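Bralgate Housing Trust opens second round of kitchen starter packs for new tenants

10/25/26

Bralgate Housing Trust has today opened the second round of its Tlapale scheme, which provides basic kitchen equipment to people moving into an unfurnished home for the first time. Applications are invited from tenants in Bralgate, Flirkton and Skurkley whose tenancy began on or after the first of September.

The scheme was set up after a survey of new tenants found that many had moved in without the means to prepare a simple meal. A tenancy agreement covers the walls, the heating and the front door, but it does not cover a saucepan. For a young person leaving care, or a family leaving temporary accommodation, the cost of equipping a kitchen often falls in the same week as the first rent payment and the first energy bill.

Under the first round, 1215 packs were delivered to homes across the three districts. The second round will run for 23 weeks and will be extended to tenants of private landlords who have been referred by a council housing officer, a school or a registered support agency. Previously only tenants of the Trust itself could apply.

Each pack is made up to suit the size of the household. A single person will receive crockery, cutlery, a chopping board, a saucepan with a lid, a frying pan and a kettle. Larger households will receive additional place settings and a second saucepan. Tenants may decline any item they already own and may ask for a toaster or a set of storage tubs in its place.

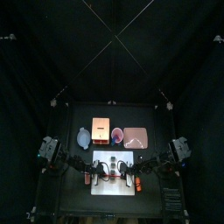 Do tenants have to pay anything towards a pack?

Packs are free of charge, and delivery within the three districts is also free. The value of a pack is not treated as income by the Trust and is not added to any rent account.

Apolinar Salinas, Head of Tenancy Support at Bralgate Housing Trust, said: "The first month in a new home sets the pattern for the rest of the tenancy. We have met people who were living on cold food and takeaways because they had nothing to cook with, and who had fallen behind on other bills as a result. A pack is a modest thing. It allows a household to put its own money towards the costs that we cannot meet for them."

He added: "We were asked repeatedly during the first round whether private tenants could be included. The answer at that time had to be no. I am very pleased that we can now give a different one."

Electrical items supplied under the scheme are a mixture of new and reconditioned goods. Reconditioned items are inspected and tested at the Trust's store in Flirkton before they are released, and carry a label showing the date of the test. Any item that develops a fault within the first year will be replaced. Tenants should contact the store directly and should not attempt a repair.

The Trust will also offer a short course in low-cost cooking at Skurkley Community Hall. The course is made up of 2 sessions and each group will be limited to 10 places, with priority given to those who have received a pack. Recipes have been chosen so that they can be made on a single ring, as some tenants are still waiting for a cooker to be connected. Travel costs will be refunded on the day – a bus ticket or receipt will be required.

Applications may be made online, by telephone or at any of the Trust's reception desks. Applicants will need to provide a copy of the tenancy agreement and, in the case of private tenants, a letter of referral. Decisions will normally be given within five working days, and delivery will be arranged at a time agreed with the tenant. Where a household is moving directly from a refuge or hostel, the support worker may apply on its behalf before the tenancy starts.

Residents who wish to donate unused kitchen goods may do so at the Flirkton store during opening hours. Donations should be clean and free from chips or cracks. The Trust regrets that it cannot accept knives, glassware, gas appliances or items that have been recalled by the manufacturer.

Notes to editors

Bralgate Housing Trust is a not-for-profit landlord letting homes in Bralgate, Flirkton and Skurkley. The Tlapale scheme is funded from the Trust's community budget and by local donations.

Interviews with Apolinar Salinas can be arranged through the Trust's press office.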